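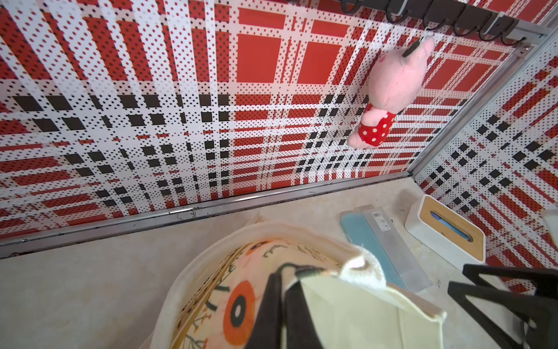 A pink plush toy on the hook rack, against the red plaid wall.

Ask a room of milers how to spend the last 40 minutes of a training day and you'll hear strides, stretching or straight to the shower. My vote goes to strides, and I'll happily argue it all evening!

At the Nenside track, the Stallwood group finishes most easy runs with a handful of fast, relaxed 100s, walking back between each. They aren't sprints. You build smoothly, hold good form for 2 or three seconds, then let it go — and your legs remember what quick feels like without paying for it tomorrow.

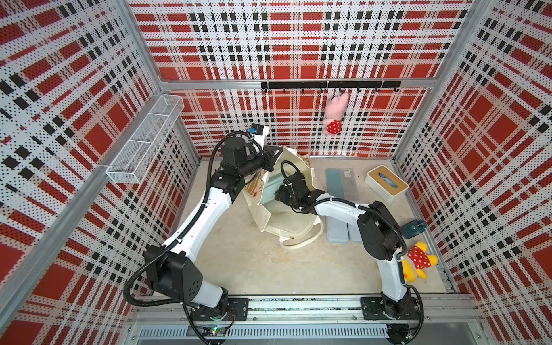
Two arms at work over a canvas tote bag.

Start in September, when mileage is high and the 1000 repeats are still weeks off. Grass is lovely if you have it. Flats are fine, spikes can wait.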